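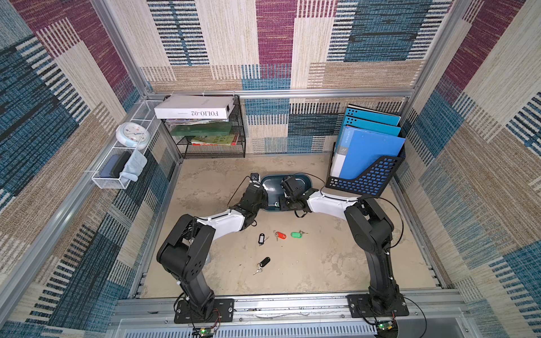 Picking up a set of keys is a brilliant first job for two arms, and our club comes back to it every July with a new group of beginners. Keys are fiddly. They slide, they hook on to each other, and a flat plastic tag gives you hardly anything to hold. We spread a few tagged sets across the floor with the tray between the two grippers, so either arm can get to it, and then the fun starts! This page takes you through the exercise the way we run it at Stendeo.

Before you start
You need a pair of leader arms for the drivers, the two followers in the cell, and the Trallimeck recording program open on the club laptop. Book 35 minutes. Run the homing routine, keep your hands out of the cell while it's going, and say "clear" out loud before anyone takes hold of a leader.

Step 1: Lay out the keys
Drop them, don't arrange them. If you place every key neatly with its blade facing the same way, you'll record a lovely set of runs that only work on neat keys. Leave some space between the sets for your first few goes, then let them fall closer together once you're feeling brave.

Step 2: Go in for the tag
Aim for the tag and leave the blade alone. Come down slowly, open the fingers only a little wider than the tag, and stop as soon as you feel the floor. Check the wrist view on the laptop before you close. The side camera makes everything look nearer than it is (I still get caught by this). 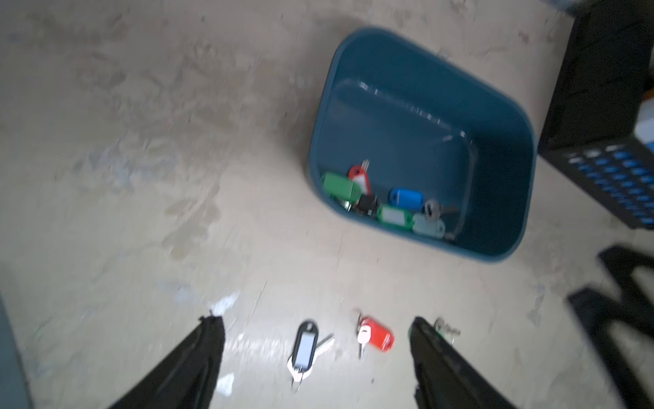

Wrist camera view, with tagged keys in the bin and more on the floor by the fingers.

If the tag skids away, lift, open, and have another go. Don't chase it along the floor.

Step 3: Share the work
Agree who takes which side. The left driver calls "in" when moving over the tray and "out" when leaving it, and the right driver waits for the "out". It feels silly for five minutes and then it becomes a rhythm, and a really satisfying one! 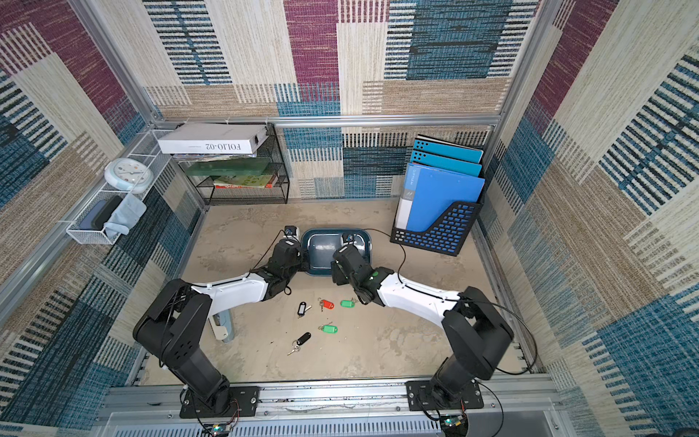

Tirta Nugroho wrote in to say that swapping sides halfway through helped more than any extra practice, and that the calls should be louder than you think you need.

I've tried the swap since, and it's great. You find out very quickly what your partner has been putting up with.

Step 4: Let go low
Lower the key until it's just above the bottom of the tray, then open. Letting go from higher up is quicker, but keys bounce, and a ring can catch on a fingertip. Back straight up before you swing away.

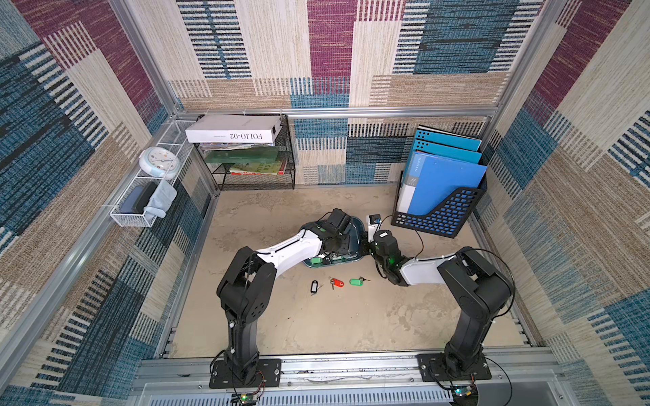 Both arms at work, with a black, a red and a green tag on the floor below the tray.

Step 5: Save and label
Press stop when both arms are back at rest. Give the run a name with your initials and the layout number, and mark it "good", "slow" or "bin". Keep the slow ones. Xiomara Castellanos trained her Quintanilla entry with plenty of slow runs in the mix and it did very nicely.

Aim for 9 good runs per pair before moving on to the Fatorard sheet, where you'll sort the keys by tag colour. Put your leader arms back on their stands and plug the laptop in for the next pair.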